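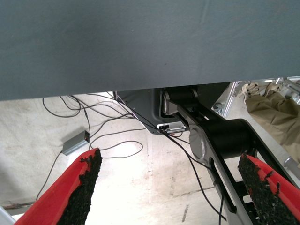 Chapter 6: Coming Back After a Long Lay-Off

We use cookies to remember where you left off in this book. Accept all | Manage settings

My first proper job in basketball was looking after the fitness of a women's club side in Covville, and I got it in December, which is a daft time to get any job in basketball. The season was well under way, the last fitness coach had gone, and four of the squad hadn't played since the spring. One had done her knee, two had been abroad studying and one had simply fallen out with the game for a bit. My head coach wanted all four of them back by the end of the month. I said yes, of course I said yes, I was new and I wanted her to like me!

I got it badly wrong, and a good deal of this chapter comes from going back over that winter with a cooler head. You've already read about pre-season in Chapter 5, where everybody starts from more or less the same place and you have plenty of weeks to play with. Coming back in the middle of things is a different problem. The rest of the team is sharp, the fixtures don't wait for you, and the player who has been away is usually the one pushing hardest to get on court.

So, what goes first when a player stops? Students nearly always tell me it's stamina, and they're partly right. If you leave a guard alone for a month with no running at all she'll puff her way through a full-court drill. But stamina also comes back fairly kindly once you start asking for it. The thing I worry about far more is the stopping and turning. Basketball is full of hard braking – you sprint, you plant a foot, you go the other way – and tendons and calves that haven't done any of that for months don't enjoy being reminded. A player can feel wonderful in her lungs and still be a long way off being ready in her ankles.

Then there's timing, which I can't measure nearly as well as I'd like. I mean the half-step early that gets you to a rebound, or knowing that the pass is coming before you've turned your head. I used to think you could only get that back in games. I've softened on that over the years, and in section 6.3 we'll look at small-sided work (two against two, three against three, short bursts) that brings a lot of it back without the pounding of a full match.

Zhuoran Xie, whom I worked alongside for several seasons at Mekwood, kept a training diary for a forward who had missed 181 days with a foot injury, and she has kindly let me use it right through this chapter. I'll call the player the Mekwood forward from here on, as she'd prefer not to be named. What I like about the diary is that it's messy. There are missed sessions in it. There's a week where she had a cold, and a week where the two of them clearly weren't getting on, and you can tell because the entries shrink to three or four words each. Real comebacks look like that, and I'd much sooner you learned from it than from a tidy graph.

Here is an entry from early on, just as Xie wrote it:

"Shooting only. Aim was 250 shots, stopped when her form went. 81 made. She is cross about it. Foot fine."

Have a think about that one before you read on, because we come back to it twice. Xie stopped the session on form and paid no attention to the target. Was that the right call? I think it was, but when I use the entry in class there's always somebody who argues that a tired player has to learn to shoot tired, and they've got a point. It depends what the session was for, and at that stage it was for getting her feet under her again.

A word about words. In this chapter a "lay-off" is any break from full training longer than three weeks, whatever the reason for it. Injury, illness, exams, a baby, a season stopped halfway through, a row with the coach, it all counts. "Return to training" means she's doing everything the squad does. "Return to play" means she's available for a match, and these are separate decisions which ought to be made on separate days. I mixed them up in Covville. I had one of my four back in training in the morning and on the bench that same evening, and when two team-mates got into foul trouble she played most of the second half. She was out again before the week was up.

You'll also come across the McPhee ladder, which some of you may have met on a coaching course. It's a set of steps, each with a little more running and contact in it than the one before, and you don't go up until you've had a clear day after the last one with no new soreness. I use it loosely. Some coaches follow it to the letter and get on very well. My one grumble is that it says next to nothing about how the player feels in her head, so I've added a section on confidence, 6.5, which leans on conversations with players more than on anything I could put in a table.

If your club uses Fledulero to log sessions, you can do the exercises at the end of the chapter straight into it. A notebook does just as well. I still use one, mostly because I can find it in my bag with my eyes shut.

Before you start 6.1, write down the longest break you've ever had from a sport you play, and what your first session back was like. Include how you felt the next morning getting down the stairs. Keep the page, you'll want it for Exercise 2.

6.1 The first week back

Start with a conversation and leave the ball in the cupboard. I ask every returning player the same thing, what have you been doing while you've been away, and then I keep quiet for a bit, as the first answer is nearly always what she thinks I want to hear.

Last updated: December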